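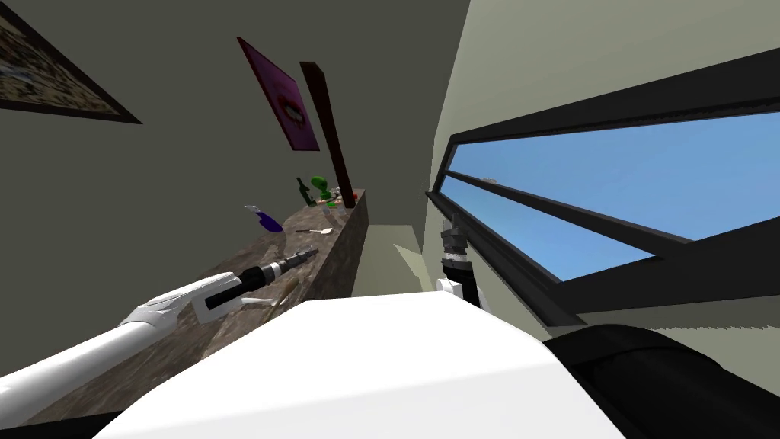
Spray bottle and green glass bottle on the stone counter

What does "offset" mean in an arms deal, and should my town get excited?

Trinidad Samonte

Hi all, I hope this is the right section. Our government is buying patrol ships from a foreign yard, Stirkex, and the local paper in Castillo keeps saying the contract comes with "135 percent offsets." The mayor is over the moon and says there'll be 3000 jobs, some of them right here at the old dry dock. My brother-in-law works there and he's already talking about a new truck!

I've read the article twice and I still don't get it. How can a seller give back more than the price of the thing it's selling? Wouldn't they lose money on every ship? And if it's real, why does the price of the ships seem to be a secret while the jobs number is on the front page? I'd like to understand this before the town meeting in June so I don't stand up and say something silly.

Benjie Malabanan

Oh boy, I used to do purchasing for a parts supplier, so I've been on the small end of one of these. An offset is a promise the seller makes on the side – buy our ships and we'll put work, training or investment into your country. It's usually spread over years, and it is counted in credits, so the percentage isn't cash.

Say the yard pays for a welding course. The course might cost them one amount, but the contract can let them claim it at several times that, because the government wants welders badly. They call that a multiplier. Stack up a few of those and you get past 100 percent without anybody losing their shirt. Some of the cost also ends up in the ship price, if you ask me, but good luck getting anyone to show you where.
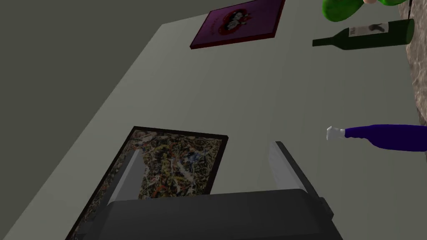

Framed abstract painting, laid flat

For the meeting I'd ask whether the offset is "direct" or "indirect." Direct means work on these ships, like hull sections or pipework. Indirect can be pretty much anything, a software lab or a fish cannery, and it can be at the other end of the country. Ours was direct and we made brackets for eight months. Good months! Then the order was filled and that was that. I'd also ask what the penalty is if they don't deliver, and get them to say it out loud with the number.

As for the 3000, find out if those are people or job-years. One person working four years can show up as 4 in that kind of table, and newspapers mix them up all the time. I'm not saying the mayor is fibbing, he may just be reading off the sheet he was handed.

Tell your brother-in-law to hold off on the truck until there's a signed subcontract with the dry dock's name on it. A letter of intent doesn't pay anybody's wages. Ours sat in a drawer for ages.

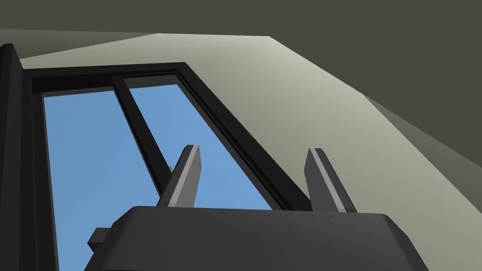 Jeferson Leite

Benjie is mostly right but I'd go easy on the "it's all in the price" part, you can't know that from outside. Sometimes the seller really wants a foothold and eats the cost. Look up whether your defense ministry publishes its offset rules, plenty of them do, and the multipliers should be in there.

Wilfredo Evangelista

its a bribe with extra paperwork. next

Trinidad Samonte

Thank you Benjie and Jeferson! I found the rules, they're a PDF on the ministry site and the multiplier table is near the back. Training counts a lot more than I expected. I'm going to ask about direct work and about the penalty, and I'll come back and post what they tell us.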